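# Budgeting for a two-arm tabletop station: what belongs in the first request?

**Debashish Gamage**

Our department is preparing an equipment request for one tabletop station with two robot arms, intended for small handling work such as passing a pen from one gripper to the other.
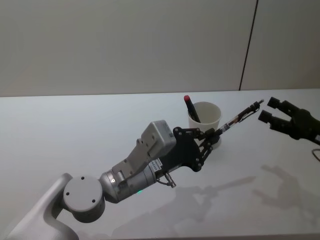 The request must be submitted in March and may not be amended until the following budget year. We have a quotation from Vovevik for the arms and grippers, and a second from Edimon that also includes the mounting and setup. The Edimon figure is higher by $1,646. I would be grateful for advice on two points: whether setup is worth paying for at this scale, and which smaller items are commonly left out of a first request.

**Sultia Equipment Desk**

Please ask both suppliers for an itemized quotation before comparing totals. In our purchasing office, the difference between two offers has often come down to cables, brackets and shipping. If your staff have not installed arms before, we would advise accepting the setup charge. Our own first station was bought without it and took 36 working days to bring into regular use. The second, with setup included, took one week.

The following should appear as separate lines:

- spare gripper fingers or pads (we order two sets per arm)
- replacement cables, especially for anything mounted at the wrist
- a fixed table of suitable weight
- staff training - we allow 40 hours for each operator
- service after the warranty ends

Cups, pens, markers and similar handling items may be charged to general supplies. Our finance office returned a request that listed them as equipment.

**Yu**

Agree on the cables. Also check the delivery time in writing. We were quoted 40 days and waited 71, and the money had to be carried over to the next year, which required a separate form. I cannot comment on Edimon as we have not purchased from them.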